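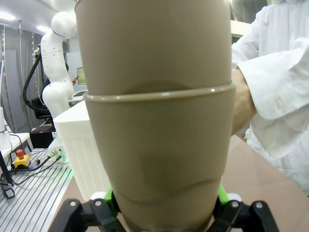

Trurnden sustituye los vasos desechables por vasos reutilizables apilables

11 de marzo de 2021

El Centro Trurnden ha iniciado la sustitución de los vasos de un solo uso en sus laboratorios y zonas comunes por vasos reutilizables de plástico, de color beige y acabado mate. La medida forma parte del programa interno Elus, destinado a reducir los residuos generados por la actividad diaria del centro.

La primera entrega comprende 400 unidades y se distribuirá entre los edificios Sopacua y Punine. Una segunda entrega, de 600 unidades, completará la dotación antes de que finalice el mes.

El modelo elegido tiene forma alargada, más ancha en la boca que en la base, y un reborde redondeado. Los vasos pueden encajarse unos dentro de otros, lo que permitirá guardarlos en columna en los armarios de cada planta. Según la dirección de Servicios Generales, el espacio de almacenamiento fue uno de los criterios de la selección, junto con la resistencia al lavado frecuente.

«Los laboratorios pedían un vaso que pudiera apilarse y separarse con facilidad, y que no ocupara la mesa de trabajo», ha señalado Korkor Issahaku, responsable del programa Elus. Issahaku ha recordado que los vasos destinados a los laboratorios se emplearán únicamente en tareas de clasificación y manipulación de material seco, y que en ningún caso deberán trasladarse a las zonas de descanso.

Los vasos usados se depositarán en las bandejas habilitadas junto a la entrada de cada planta. La recogida se efectuará dos veces al día, y el lavado correrá a cargo del servicio central del edificio Punine. Se ruega al personal que no devuelva al armario ningún vaso que no haya pasado por dicho servicio.

Las unidades que presenten grietas o deformaciones deberán entregarse en la conserjería del edificio Sopacua, donde se facilitará el recambio correspondiente.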